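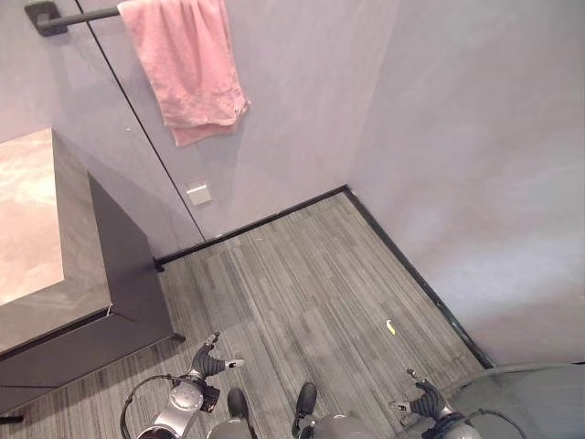
3. Feedback across cultures

Handout for unit 3, Zawadi Kaijage

Direct feedback names the problem first. Indirect feedback leaves the listener to work it out – "maybe we could look at this again" can mean "please redo it."

Case: Varghese and Ziketti
A manager at Varghese sent written comments on a draft to the team at Ziketti. The team read them as a complaint and stopped replying. A phone call would have been normal for them.

Before next class
Read the Londbridge case, page 122. Write down one comment you would reword, and how.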